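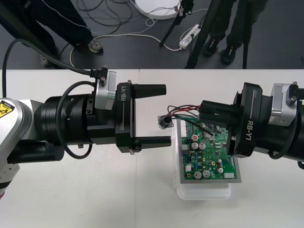 The Fondanier club's two-armed bench, with the right-hand gripper holding a connector block by the circuit board.

PRESS RELEASE
For immediate use

Student robotics club to open its workbench to visitors in April

Jetotholm, 2nd March — I've been asked to write this year's press release for the Fondanier robotics club, so I'll begin with the news. We're taking our two-arm wiring project to the Sakalauskas student automation challenge in April, and before we go we're holding an open evening at our workshop in Jetotholm. Everyone is welcome, including people who have never picked up a screwdriver.

The project is called Zesusia. The name came out of a very long argument and I lost. What we want is for a pair of robot arms to put a connector on to a circuit board without a person touching either of them. It sounds like a small job, and if you do it by hand it is one. You line the plug up, give it a wiggle, feel it go home and get on with your day. Teaching two arms to do the same has taken most of our evenings since the autumn!

Wires are the trouble. A solid block stays the shape it was when you picked it up, but a plug with a bunch of wires coming out of the back pulls in whatever direction it fancies. Move the gripper a little to the left and the wires push it back a little to the right. Our first plan treated the cable as if it wasn't there, and we threw that plan out before half-term. Now the arms take the job in short stages, and after each stage the program checks where the connector has got to before it asks for the next move.

The board was the other thing to sort out. Ours is a green one with tall silver capacitors standing up on it, so an arm can't simply sweep in low from any side it likes. We raise the board on a tray on top of a clear plastic container, so the grippers can come at it from the sides without scraping their knuckles on the table. We did talk about making a proper stand. The container is a good height and it was already in the cupboard, so the stand is on the list for next year.

The challenge itself works like this. Each team gets 6 attempts at its chosen task, with a judge watching, and has to hand in a written log of its practice runs as well. A team can score up to 100 points, and 70 is the mark for a merit certificate. Marks are given for placing the part, for leaving the board undamaged and for how clearly the students can explain what the arms are doing. I'm most nervous about the last bit. I can talk about this project all day at the bench, then somebody with a clipboard asks me one plain question and my mind goes blank.

We have logged about 200 practice runs so far. The log is a shared spreadsheet with a column for what went wrong, and some of the entries are more polite than others. I'm not going to quote a success rate here as we're still changing the grip, and any figure I gave you would be out of date by the time you printed it. We'll bring the whole log to the open evening — rude entries tidied up — and you're welcome to read through it.

There are a few jobs left before April. We need to tidy up the way the two arms share the space in the middle, where one has to wait for the other to clear off. We want a better stop routine for when a wire catches. We also need to practise our talk, which I keep putting further down the list for reasons you can probably guess.

The club meets after lessons and takes students from every year group. You don't need to be good at maths to join, and you don't need to have written any code. Several of us came along for the soldering and stayed for the arguments about cable lengths. If you're a parent wondering what your child does here until teatime, the open evening is a very good chance to find out.

On the night we'll run the wiring task, show visitors how we plan a move on screen, and set up a table where younger children can try plugging connectors together with kitchen tongs. (It's much harder than you'd think, and I speak as the current record holder for the slowest time.) There'll be tea and squash. Entry is free and there is no need to book.

Notes for editors

Fondanier is a student robotics club based in Jetotholm. Zesusia is its entry for this year's Sakalauskas student automation challenge.

Reporters and photographers are welcome at the open evening and at ordinary club sessions by arrangement. Please contact the Fondanier club desk in Jetotholm for the date, directions and parking, and let us know beforehand if you'd like to film the arms moving so that we can keep a bench free for you.

Ends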